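Home Articles Browse Authors Search Login

4.2 Planner and controller coupling

The Vustance planner treats the two arms as one system with a shared joint vector. Earlier versions planned each arm alone and checked for conflicts afterward, which led to frequent stalls whenever both grippers had to work near the middle of the board. In the present version a single tree is grown over the combined space, and a path is passed to the controller only after every segment has been tested for contact between the arms, the board and the objects held in the scene model.

Planning is limited to 2000 tree nodes per query. If no path is found within that limit, the query is restarted with the right arm held fixed and the left arm planned alone. The fallback costs time but keeps the task going. Paths are then smoothed and handed to the Nistor control layer, which tracks them with a joint impedance law. Gains are the same for both arms and were set before the trials began in February.

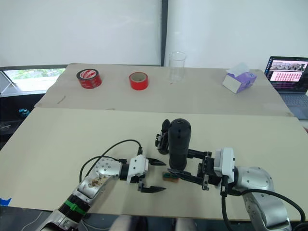

Figure 3. Dual-arm workspace with the open grippers facing each other over the front board. A black cylinder stands upright between the jaws of the right gripper, near a brown block.

The scene model holds one convex shape per object. Shapes are refreshed from the camera at the start of each query and are not changed while a path is being carried out. We found this to be enough for slow motions on a flat surface. It is less suitable when one arm pushes an object into the path of the other, and such cases are handled by a stop condition on the estimated external torque.

Tall objects need separate treatment. A gripper that closes low on a cylinder may tip it if the two fingers do not touch at the same time. The planner therefore adds a short centering motion before the close command, using the estimated axis of the object and a clearance of 2 mm on each side. Cables are modeled as a padded volume attached to the last two links of each arm. The padding is generous and removes some valid paths, mostly those with a strongly bent elbow.

4.3 Query set

The planner was tested on 405 queries drawn from the Kastotness task list. Start and goal poses were sampled so that the straight-line paths of the two grippers crossed in at least 50 of them. These crossing queries are reported as a separate group in Section 5, as they account for most of the fallback calls. All queries used the same random seeds for the joint planner and for the single-arm baseline.

Related items
Torque-based stop conditions for shared workspaces
Vonine: a message logger for multi-arm control
Padded cable models in sampling-based planning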